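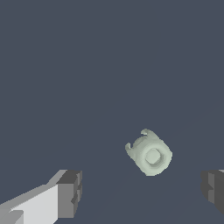 The town of Sotgate has been ordered to stop sending families with children to its overflow shelter on the old airfield, after a regional inspector found that people were being kept there for months in rooms meant for a stay of a few nights.

In a report sent to the town council in January, the inspectorate says the shelter does not meet the standards written into the town's own housing agreement. There is no separate study space for school-age children, the medical office is open only in the mornings, and residents on the upper floor share washrooms with people they do not know. The report asks the town to move all families out within 4 months.

The shelter houses 415 people. It was opened as a temporary site when the main reception center in Stimden ran out of beds, and the council's first decision described it as a bridge for one winter. The lease has been extended 2 times.

Hamidreza Shojaei, the inspector who wrote the report, said the building itself was not the main concern. The roof is sound, the heating works and the fire exits were clear on every visit. What troubled his team was how long people stayed and how little they were told.

"We spoke with parents who had been given three different departure dates," Shojaei said. "Some had packed each time. Their children had said goodbye at school and then gone back the next morning."

The report also says that letters about interviews and transfers were sometimes handed out after the date in the letter had passed. Inspectors traced this to the way mail is sorted. Letters for residents go first to the Stimden center, where they are logged, and are then driven over to Sotgate with the food delivery. If a letter misses the van it waits for the next one. The inspectorate wants mail sent directly to the airfield and signed for at the front desk.

Plorier, the company that runs the shelter under contract to the town, said it accepted most of the findings. In a written reply attached to the report, the company says it asked for longer medical hours last summer and was told that the budget had already been set. It disputes a passage on staffing. According to the inspectorate, the night shift was short on several of the dates checked. Plorier says the shift was fully staffed but that the sign-in sheets were kept at a second desk and were not given to the inspectors. The inspectorate has left the passage in the report and added the company's comment as a footnote.

The council discussed the matter at an evening meeting that ran until after 11 p.m. Members agreed to the order on families but split over what should happen to the site afterward. One group wants it closed as soon as the families have left. Another wants it kept open for single adults, with a cap on the number of residents and a limit on how long anyone can be placed there. A vote on the second plan was put off until the town's lawyers have looked at the lease.

The lease is with Sfeir, a property firm that bought the airfield buildings after flying ended there. Under the current terms the town must give notice well ahead of the end of the lease period or pay for another full one. Council members asked whether notice could be given for part of the site only. The town's housing department said it did not know and would ask.

Where the families will go is also not settled. The Stimden center has room for a small number of them, mostly in units that are now being repainted. The housing department is in talks with neighboring towns about apartments and has asked the regional government to pay for school transport, so that children who move in the middle of the year can stay in the same classes. The regional government has not yet answered that request. A spokesperson said that transport was normally a matter for the town where a child lives, and that an exception would need the approval of the education office.

Marwan Bataineh, a lawyer who represents several of the families, welcomed the report but said the deadline was too far off. He pointed out that the town's agreement already sets a limit for families in temporary shelter, and that nearly all of his clients had passed it before the inspectors made their first visit.

"The rule was there," Bataineh said. "My clients did not need a new deadline. They needed the old one to be applied."

Bataineh has filed complaints for 2 of the families with the administrative court. They ask for a transfer to regular housing and for the town to cover the cost of appointments missed when letters arrived late. The town has asked the court to put the cases on hold while it carries out the inspector's order. Bataineh said he would oppose that. A move to another shelter, he said, would not answer the complaint if the next place was also meant for short stays.

One of the complaints concerns a mother and her three sons who have lived at the airfield since before the first lease extension. According to the filing, the oldest boy was told he could not join a technical course because the family's address was listed as temporary. The school declined to discuss the case. The housing department said that a temporary address should not stop a child from enrolling and that it had written to all schools in the town to say so.

Several residents told the inspectors that relations with the staff were good. The report mentions a homework hour set up in the dining hall by two employees, which was ended when the hall was needed for a second dinner sitting. It recommends starting the hour again in one of the unused offices near the entrance. Plorier said in its reply that the offices are not covered by its contract and that it would need permission from Sfeir to use them. Sfeir said it had not been asked and saw no problem with it.

The report is the first full review of the Sotgate site. An earlier check, made when the building opened, looked only at fire safety and water. The inspectorate said a wider review should have followed once it was clear that the shelter would stay open past its first winter, and that both its own office and the town had failed to schedule one. It has since drawn up a calendar for all temporary sites in the region. Under the new schedule, a site that stays open beyond its first lease period will get a full review before any extension can be signed.

Shojaei said similar problems with mail and medical hours had come up elsewhere, though he would not name the sites until those reports were finished. He said the length of stay was the point his office would look at first in each of them.

At the council meeting, members also heard from people living near the airfield. Some asked for better lighting on the road to the bus stop, which residents of the shelter use after dark. Others complained that they had been told the site would close and had then learned of each extension from a notice on the town website. The council chair said letters would be sent to nearby homes before any further decision on the lease.

The road has no sidewalk for most of its length. The public works office said lights could be put in before next winter if money is found, and that a sidewalk would take longer because part of the verge belongs to Sfeir. The bus company has been asked whether the evening service could turn around at the airfield gate. It said the turning space was too tight for its regular buses but that a smaller vehicle might manage it, and it has agreed to send a driver to take measurements.

The inspectorate's order does not carry a fine. If the town misses the deadline, the case goes to the regional government, which can take over placement of the families and send the town the bill. That power has not been used in the region before. A spokesperson for the regional government said it expected Sotgate to comply and had not made plans to step in.

The town must send the inspectorate a moving plan that lists each family, the place offered and the school arrangements for the children. Parents are to be given the same information in writing in a language they read, with a named contact at the housing department. The plan will not be made public, but the council will receive a summary with names removed.

Until then, no new families are to be sent to the airfield. The Stimden center has been told to hold any family transfers and to contact the housing department directly if it runs out of space. The medical office at the airfield will stay open in the afternoons while the families remain, with the added hours paid for from the council's reserve.

The council will return to the question of the lease at its next regular meeting, which starts at 7 p.m. and is open to the public. Written comments can be left at the front desk of the town hall.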